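**Irkau opens orders for the Prurno bench kit, a two-arm set for light handling work**

*August 30, 2020*

Irkau has opened orders for Prurno, a bench-top robot kit intended for small workshops, packing rooms and teaching labs that handle light, awkward goods. The kit is sold complete and can be set up on an ordinary table. Orders placed now will be filled in the order they are received.

Prurno comes with 2 arms, each fitted with a black two-finger gripper and a small camera mounted close to the fingers. The arms can be run together or one at a time. A control box, cabling, table clamps and a printed setup guide are included in the price.

The kit was developed with Clorkska, which supplies the gripper fingers and the cable sets. Karpenko, a distributor of workshop equipment, will handle sales, delivery and spare parts.

## What the kit is for

Most small firms that have asked Irkau about automation don't make one product in large numbers. They wrap, sort, bundle and pack a changing mix of things, and many of those things bend, snag or crush. Prurno was designed with that sort of work in mind. It is slow by the standards of factory machinery, and it is meant to work on jobs that a person would otherwise do sitting down.

Users teach the kit by guiding the arms through a task by hand and saving the result. A saved task can be edited on a laptop, copied to another kit or shared with other users. No programming is needed for basic tasks, although a full programming interface is provided for those who want one.

The test library for this release holds 1,105 recorded runs, made on household and shop goods. Of these, 217 involve artificial flowers, ribbon and other craft supplies, a group that early customers asked for by name. The recordings come with the kit and can be used as starting points for new tasks.

## Changes since the June trial kits

A small batch of trial kits went out in June. Several changes have been made as a result of the comments that came back:

- The fingers now narrow towards the tip, so that they can reach into a bundle from the side.
- The cable between the gripper and the forearm is longer and has a clip at each end.
- The setup guide has been rewritten, with the clamp instructions moved to the front.
- Closing force can be set separately for each arm.
- The control box fan is quieter.

Trial customers can have the new fingers and cables fitted free of charge through Karpenko. The arms themselves are the same and do not need to be returned.

## Working with stems and flowers

Flower work is a useful test for a kit of this type. The heads are wide and soft, the stems are thin and tend to cross, and one rose seldom lies the same way as the next. In Prurno's bouquet task, one gripper is brought in at the flower heads with a finger on either side, leaving the stems clear. Tape in a dispenser can be kept on the same table. The view from the camera near the fingers is saved with each run, so that users can look back at where the grippers were placed.

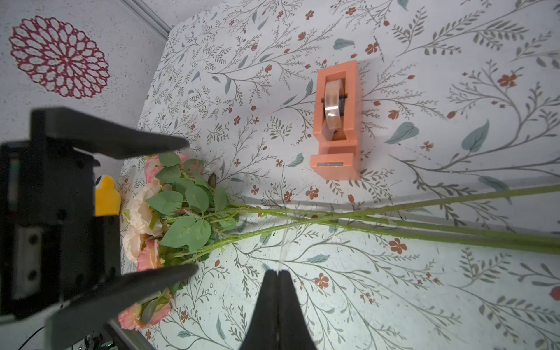

## Price and availability

Prurno is available to order from Karpenko. The kit carries a warranty covering the arms, grippers and control box. Finger pads are treated as wearing parts and can be bought separately in packs.

Irkau expects to build around 1,000 kits in the first production run. Schools and colleges can apply for a reduced price, and a loan kit can be booked for a trial period before buying. Loan kits are supplied with the same task library as the sold version.

## About Irkau

Irkau designs and builds small robot arms and grippers for workshops, laboratories and classrooms. Sales enquiries should be sent to Karpenko. Press enquiries, including requests for a review kit, should be sent to the Irkau press office.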